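Check-in for a small children's ministry: paper or tablet?
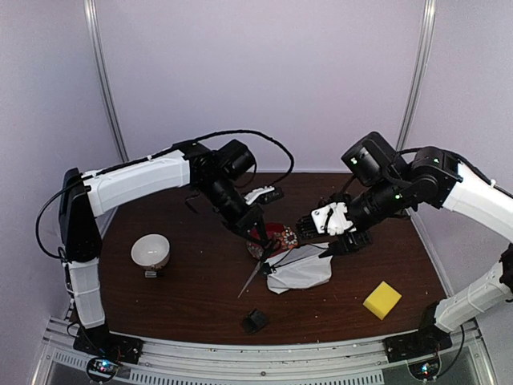

Do we need a computer check-in system for Sunday school, or is a paper sign-in sheet enough? We get up to 30 kids, nursery through fifth grade, in two rooms. The other family church in town uses a program called Brekell, and a parent asked why we don't. The yearly price we were quoted is $498, and our whole children's budget is $2,104.

Posted by Aranka Gál

Gerrit Goossens
Paper is enough for 30 kids if you use it the same way every week. Buy two-part numbered tags. One half goes on the child's back, the parent keeps the other half, and no child leaves the room until the numbers match. The sheet needs the child's name, tag number, allergies, parent's cell phone and who is allowed to pick up. Put allergies on the tag too. Keep the sheets in a locked drawer and ask your insurance company how long they want them saved.

We did it this way for years and only switched when we went to two services and had 92 kids on the list. What the tablet saved us was typing up attendance on Monday. Pickup takes the same time as before.

One more thing, have the same person at the door for both drop-off and pickup if you can. Ours used to trade off halfway through and the second one didn't know the grandparents.

meijer_mom
We have Satisus and it's ok. The label printer jams. Get the paper tags as a backup either way.

Brirkilari
I would ask for the monthly price before you decide. Some of these companies let you pay by the month and stop for the summer, so you could try it from August until Christmas and see if your parents like it. Check if the printer is included. Ours wasn't and the labels only come from them.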